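Geltville library drops late fees, and I owe them an apology

2/1/23

I've been putting off a trip to the Geltville library for longer than I'd like to admit (a cookbook, a move, a box I didn't open until January), so you can imagine how happy I was to hear that late fees are gone! The library stopped charging them this week, and anything already sitting on your account has been wiped clean.

I called Morena Testa, who runs the front desk, mostly to find out if my cookbook counted. It does. She told me 1,470 cards had some kind of fee on them, and 455 of those were blocked completely, so people couldn't check out so much as a paperback. Most of the blocked ones owed less than the price of lunch. "We were spending more time chasing the money than the money was worth," she said, and I could hear the book drop banging away behind her.

The old rule was that you lost borrowing rights once you hit five dollars. With three kids and a stack of picture books, you can get there over one long weekend. My neighbors on Gentile Street did it twice last year and just quit going.
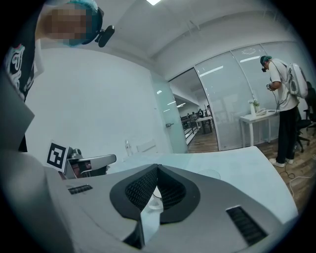 What happens if you never bring a book back?

After 45 days the library marks it as lost and bills you for a replacement, but the bill disappears as soon as the book turns up in decent shape.

The Uravby branch is following the same rules, so you can return things at either place, and holds still work the way they always did. Museum passes are the one thing left out for now. Those are still due back the next morning, and Morena was pretty firm with me about it.

If your card was blocked, it should work again already. Mine did when I tried it on the website last night, and I put a hold on two mysteries and a book about sourdough before I made myself stop. The cookbook is by the front door with my keys on top of it, and I'm dropping it off on my way to Kanano for coffee tomorrow.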